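The Parcel Cart and Me

For ten years I have delivered mail and packages around an office complex, which means I know which doors stick, which receptionists keep candy, and which loading dock has a dog. In July my employer, Fimden, announced that most of this knowledge would be transferred to a cart.

The cart is called a Mirnow. It has six wheels, a lid, and a voice like a flight attendant who has already decided you aren't getting a blanket. Fimden bought 2 of them to start. The email said they would "free up the team for higher-value work." I have been on the team a long time and had never heard of any higher-value work, so naturally I was curious where they'd been keeping it.

It was in the basement, as it happens, at a desk with two monitors. I am now a route supervisor. I used to push a cart, and now I watch one think about pushing itself.

Before the carts were allowed near an actual sidewalk, they had to learn their way around in a simulator. The software is called Vokodetti and it is basically a city with the people left out. My job for the first few weeks was to sit in front of it and flag anything a delivery person would do differently. They gave me a form for this. The form had a box for comments, and the box held 43 characters. I have opinions about lamp posts that run longer than that.

I'll admit I liked the place. Virtual weather is excellent. You can cross the whole plaza without anyone asking if you have their package, and I've had worse shifts in real cities.
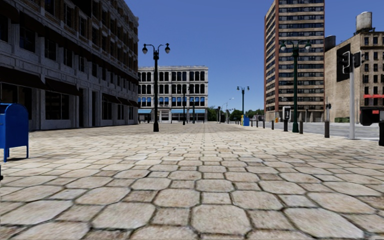 The engineers were nice about my comments, mostly. I told them a paved surface isn't flat just because it looks flat, and that after ten years my wrists can tell brick from stone with my eyes shut. They wrote that down. I told them people don't walk in straight lines, they walk toward whoever they just spotted across the way. They wrote that down too, and then asked me what percentage of people. I said all of them, at lunch.

What I miss is stupid stuff. I miss the elevator in the Moulin building, which is slow enough that you learn about everyone's kids. I miss being handed a slice of birthday cake on a paper towel. The cart gets no cake. It also doesn't stop to explain to the woman at the front desk that her package is probably the lamp – she finds out when she opens it, like a stranger would.

On the other hand, my knees have sent management a thank-you card. I used to come home and sit on the edge of the tub for a while before I could face the stairs. Now I come home with a stiff neck and a strong urge to look at something farther away than a monitor.

There were four of us on the mail crew. Two of us supervise, one took a job across town, and one retired a little earlier than she'd planned and says it's fine in the way people say things are fine. The email didn't have a line about her.

Last week I read through the log for the carts' practice runs. There have been 872 of them, and every so often a route comes back with my note attached: "wait here, people cut this corner." The cart waits there now. I did that for ten years and never got it in writing.

They've asked me to stay late next month for the first run outdoors. I'm supposed to walk behind it with a radio and a big red stop button. I asked whether I could carry a couple of packages while I was at it, and they're checking.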